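Plarnley Tenants' and Residents' Group
Minutes of the meeting held on April 28, 2024

Present: 4 officers, 2 co-opted members and residents as signed in.
Apologies: as listed in the attendance book.

1. Minutes of the last meeting
The January minutes were agreed with one change. Item 6 should read "bin store door", not "bike store door".

2. Matters arising
The hand rail at Psarras Court has been fixed. The landlord has still not replied about the drain cover by the garages. Secretary to write again.

3. Report on the visit to the Patow open day
Members who went gave a report. Patow makes robot arms and the software to run them, and opened its building to local groups for the morning. The coach left on time and 89 people were booked across all the groups.

The talk came first. It dealt with how a robot is taught household jobs such as folding, sorting and clearing a table. A person does the job using a gripper held in the hand, with a camera fixed to it, and the recordings are later used to train an arm. The speaker said that 344 recordings had been made for the cloth folding task so far and that more were wanted in places other than a workshop.

The demonstration was in the lounge area, at one of the round tables. Members thought this was better than the workshop as people could sit down. Residents were able to try the gripper for themselves. It was found to be lighter than expected, but stiff to close for anyone with arthritis, and this was passed on to the staff.

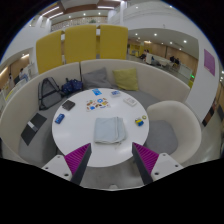

Hand-held gripper at the lounge table, with the folded cloth in front of it.

The second demonstration, of the Cluto arm, started late and was cut short. It picked up a sponge and put it in a tray, then stopped and had to be restarted. Staff said the fault was in the software. One member asked when such an arm might be of use in sheltered housing and was told that no date could be given.

Questions were asked about privacy if recordings were made in people's homes. Patow said that nothing would be recorded without signed consent. The meeting felt that this should be put in writing before any resident was asked to take part.

The lift was working and the toilets were good. Signs from the car park were poor and one party went in by the goods entrance.

Action: Secretary to send thanks to Patow and ask for the consent form. Chair to find out if a return visit can be held at Plarnley hall.

4. Garden
Compost has been delivered. The water butt leaks at the tap and will be replaced from the garden money.

5. Any other business
A resident asked for the hall heating to be put on earlier before coffee mornings. Agreed.

The meeting closed at 8.40 pm. Date of next meeting to be put on the noticeboard.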